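Notebook, August, minor planet photometry

Started at 9 p.m. with a second try at the Ledesma field, and I'm happy to say the sky was much kinder to us than last time. The target is still our slow little main-belt friend (number 697 on the Plurnness list), creeping along just as the ephemeris promised. I took 28 exposures through the clear filter before haze came up over the Kevham ridge, and I kept 16 of them – the rest have trailed stars or that ugly gradient in the corner.
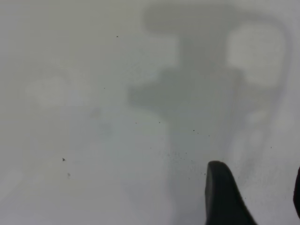
Reduction

Darks and flats applied in the usual order. I used Baver for the aperture photometry, which I've grown rather fond of, though it still forgets the comparison stars if you close the window too soon (save first, please, everyone!). The light curve has a gentle hump near the middle of the run and then a slow decline. I would love to call that rotation, but 2 of the points on the decline sit close to a background star, so I've flagged them and left them in for now.

To do: get one more night on the same field, rerun with a smaller aperture, and write to the Plurnness folks to ask which catalog they used for their magnitudes – theirs come out brighter than mine.

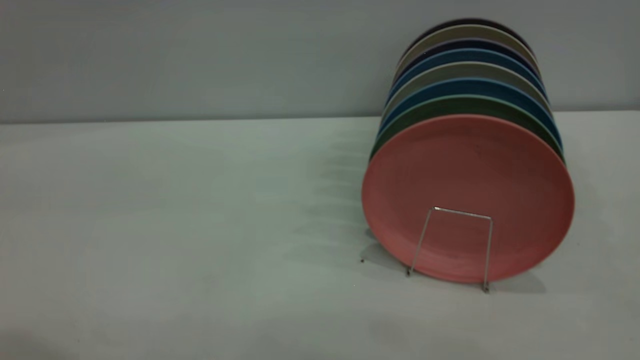 Plates on edge, pink one in front.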